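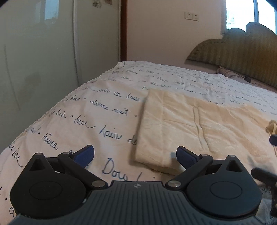 Willcombe bedding session, speaker notes

Slide 1. Opening
Talk runs 24 minutes, questions after. Subject is text-printed bed covers: how they are laid, folded against and stored. Handouts are on the side table.

Slide 2. Script prints
Cream-white ground, dark blue handwritten script. Phrases in French, "douce nuit" among them. A print with words has a reading direction. Decide on one before the cover goes on the bed and keep it for every bed in the room. At Allness we had the direction reversed in two rooms and guests noticed.
Pause for the swatch to go round.

Slide 3. Trim
Knotted rope-like trim on the side edge. Trim shows where the cover drapes, so set the drop from the trim and let the center follow. Check both sides from the foot of the bed. Do not iron over the knots.

Slide 4. Plain pieces on a busy cover
Folded pale cream cloth laid flat on the script. One vertical crease. Keep plain items plain; a second print competes with the lettering. Fold to a rectangle, seam straight, edges square.

Slide 5. Headboard
Olive-green upholstery, scalloped top, vertical stripes, piping at the lower border. Pillows stacked too high hide the scallops. Plason supplies a low pillow that works here. Skip the price unless asked.

Slide 6. Laundering
Figures are from our own trial with the Eyvindsson cover: 100 washes, print still legible at 90, first thread loss in the trim at 63. Wash inside out. Dry flat if there is room.
Expect a question on bleach. Answer: none on dark blue ink.

Slide 7. Storage
Roll, trim outward. Label the shelf with bed size and reading direction. Next order closes in March.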